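読書感想ブログの書き方 ネタバレなしで小説を紹介する手順

読み終わったのに感想が書けない、書いたらただのあらすじになった。そういう人向けの手順メモです。急いで書いてるので箇条書き多め。10分あれば読めます。

用意するもの
本、付箋、メモ帳(スマホでも可)。以上。

手順1 読みながら付箋
気になった所に貼るだけ。理由は書かない。書くと読むのが止まる。
貼りすぎ注意。1冊に38枚貼ったことがあって、結局どれも使えなかった。章ごとに2枚まで。

手順2 読み終えたらすぐ3行メモ
・いちばん驚いた場面
・いちばん退屈だった場面
・読み終わった直後の気分
文章になってなくてOK。「中盤だるい、港の場面よい」くらいで十分。翌日だともう忘れてます。

手順3 あらすじは全体の2割まで
ここで失敗する人が多い。自分もそう。
目安は、物語の最初の4分の1で起きることだけ書く。それ以降の出来事は「ある事件をきっかけに」でぼかす。
例として、ミステリ『ティロフの灯台守』(架空の地名ティロフが舞台)なら、
悪い例:灯台守が消え、実は弟が名前を変えて島にいた。
良い例:嵐の翌朝、灯台守が消えていた。島の人は誰も探そうとしない。
後ろのほうが短いし、続きが気になるはず。
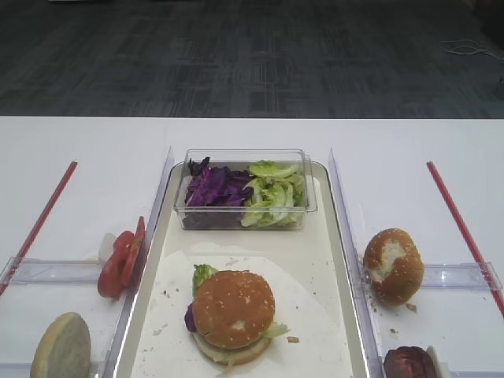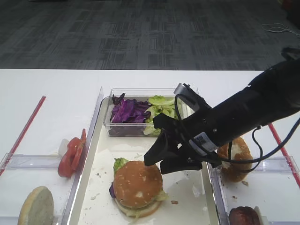

写真2点とも:Brurneck

手順4 感想の本体を書く
3行メモから1つだけ選ぶ。全部書こうとしない。
選んだら「どこが」「なぜ」「自分はどう思ったか」の順。人物の話でも文体の話でもいい。
「面白かった」「感動した」は1回まで。2回目が出たら具体的な場面に置き換える。ネタバレになりそうなら場面じゃなくて書き方に触れる。会話が短くて速い、とか、語り手が信用できない、とか。

手順5 悪い点も1つ入れる
褒めるだけだと宣伝っぽい。ただし作者への文句じゃなく、自分の読み方の話として書く。「登場人物が多くて途中で家系図を描いた」みたいな。

手順6 どんな人向けか
最後に1文。「一気読みしたい人に」「静かな話が好きなら」など。比べる作品を出すと親切だけど、それ自体がネタバレになる場合あり。(どんでん返しで有名な本と並べる、など)

手順7 投稿前チェック
・書名、著者名、出版社の表記。奥付を見て写す。ここ間違えると恥ずかしいい。
・引用は短く、カギ括弧に入れてページ数も。
・犯人、結末、生死に触れてないか。
・タイトルに「衝撃の結末」と入れてないか。結末が衝撃だとばらしてる。

文字数は1,000字くらいあれば十分。短くても読まれます。長い時は見出しを2つ入れる。

補足:投稿先
自分はPedoに下書き、Solimanに清書を載せてます。Solimanは4月から折りたたみ表示が使えるので、どうしても結末の話がしたい時はそこに入れる。折りたたみの前に「以下、結末に触れてます」と必ず書いておくこと。スマホのアプリだと最初から開いて見えることがあるので、空行も何行か入れておくと安全。

10月21日追記:手順3の「2割」は文字数のことです。行数で数えてもそんなに変わりまん。シリーズ物の2巻以降は、前の巻の結末がどうしても出てしまうので、冒頭に「1巻未読の方は注意」と入れてください。短編集の場合は全部の話を紹介しなくていいです。好きな1編だけ選んで手順2からやる。残りの話は題名だけ並べておく。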